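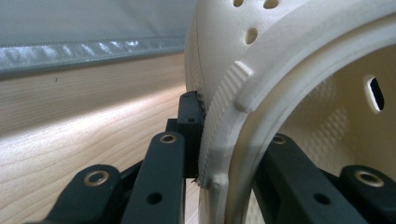 Reading a Plastic Part, Unit 3: Lips, Holes and Other Clues

Home | Units | Handouts | Workshop Hours | Comments

Ada Sala, Cestamar evening course, July

Most of us meet plastic shells when they break. This unit asks you to look at one before that happens.

Start at the lip. A thick raised rim stiffens a wide opening, which would otherwise flop about like a cheap bucket. Run a thumb along the outside. Fine ridges are there for grip, or so the designer hoped - your wet hands may disagree.

Next, anything that sticks out. A small rectangular tab on a round rim usually means the part wants to meet its partner one way only. Students at Brustthorpe routinely prove that it can be forced the other way, once. Small rounded bumps deserve the same suspicion. Write down where they sit before you guess what they do.

Then the holes. Round holes in a domed wall may be for air, drainage, sound or looks. Slots are handy because the cut edge shows you the wall thickness for free. Measure there and leave the saw in the drawer.

Last, texture. A shallow diamond pattern on an inner wall can hide scuffs, cut glare or simply please somebody in the Perrin office. "Decorative" is an acceptable answer if you can defend it for 5 minutes.

For next time: bring a shell of your own and a page of notes. Do not bring the blender you are still using.

Comments

Dymphna Nic Giolla: Does a colander count as a shell?

Ada Sala: Yes, if it's plastic. Good luck with the holes section.

kavlow_nights: I have forced the tab. Is there a handout for that?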